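The Berketti is a handheld stock-check reader for libraries. You point it at a shelf, you walk along the shelf, and at the end of the afternoon it tells you which books are missing, which ones are in the wrong place, and which ones your catalogue swears were withdrawn under a previous head librarian. What you do with that knowledge is between you and your conscience.

It is sold by Tumell in one colour, grey.

## What it does

A stock check done by hand involves a printed shelf list, a ruler, a pencil and a colleague who will not speak to you by Thursday. The Berketti replaces the shelf list and the ruler. It holds your whole list in memory and compares each barcode with the one that ought to come next. If all is well it clicks. If the book is out of order it gives a low buzz, and if the book isn't on the list at all it gives a slightly longer low buzz, which we have been told is disapproving. The volume can be turned down, or off with the switch under the battery cover.

At the end of a run you put the reader in its cradle and it produces three files:

- `missing.txt`, items on the list that were never read
- `misplaced.txt`, items read out of sequence, with the number of the book to their left
- `strangers.txt`, items read that your catalogue has no record of

The third file is usually the longest the first time round. Please don't ring us about it.

## Loading your shelf list

Export the list from your catalogue as plain text, one item per line: barcode, a tab, then shelfmark. Titles are optional and make the file bigger. If your system can only export titles with commas in them and no tabs anywhere, the Bangash converter on the supplied disk will sort it out, provided you run it before loading. Running it after loading does nothing, at some length.

Shelfmarks sort the way you tell them to. Dewey is built in. Local schemes need a sort file, and the manual has a chapter on writing one. It was written by Ajith Rodrigues, who designed the sorting and who once worked in a library where biography was shelved by the subject's mother's maiden name. He managed it in eleven lines. Yours will probably be shorter.

Decimals longer than the memory slot are trimmed from the right. If you run a music library, read that sentence again before ordering.

## Specification

| | |
|---|---|
| Items held in memory | 3,000 |
| Weight with batteries | 900 g |
| Battery life | 7 hours of reading |
| Reading distance | up to 100 mm |
| Barcodes | Code 39, Codabar, EAN-13 |
| Connection | serial, 9-pin |
| Display | four lines, monochrome |

Larger collections are done in sections. The reader will ask which section you are on and will believe whatever you say.

The weight is the one thing everybody mentions. There is a wrist strap. There is also a neck strap, sold separately, and one customer has written to recommend swapping arms at the end of every bay.

## What it doesn't do

It won't issue or return books. It won't read a barcode through sticky tape that has gone brown. It can't read labels on the inside of the cover unless you open the cover, so if your library labels on the inside, work out how many covers that is before you get excited.

It will not write back to your catalogue. This was asked for by a good many people and refused by Ajith, on the grounds that a machine which has spent the day finding fault with the shelves shouldn't be allowed to act on it unsupervised. You get the text files. A person reads them, makes tea, and decides.

## Cradle and software

The Zeltitz cradle charges the reader and moves the files across. It needs a free serial port and a mains socket. It comes with one cable, which is short, and a longer one can be ordered.

The software runs on Windows 95, 98 and NT 4. It may well run on Windows 2000; we have it running on one machine here and are leaving that machine alone. Version 2 of the loader is expected in April and will be sent free to registered owners. It fixes the fault where a shelf list ending in a blank line was treated as an infinite number of missing books.

## In the box

- Berketti reader, with wrist strap
- Zeltitz cradle, mains lead and short serial cable
- Rechargeable battery pack
- Disk with loader and Bangash converter
- Manual, with index (the index was added after complaints)
- A sheet of test barcodes, for practising on before you face the 900s

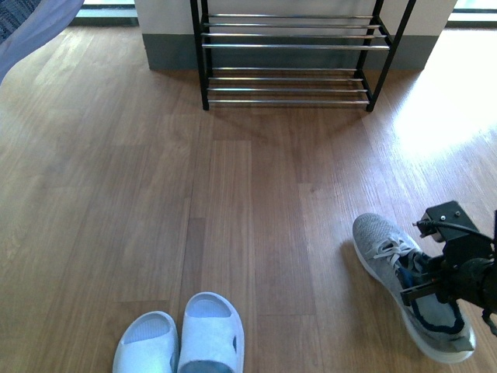 ## Ordering and repairs

Orders by post or fax, on headed paper if you have any. Libraries may be invoiced. Readers sent back for repair should have the battery pack taken out and a note put in saying what is wrong; "it buzzes" will be returned with a request for more detail.

Page last changed 2001-02-28.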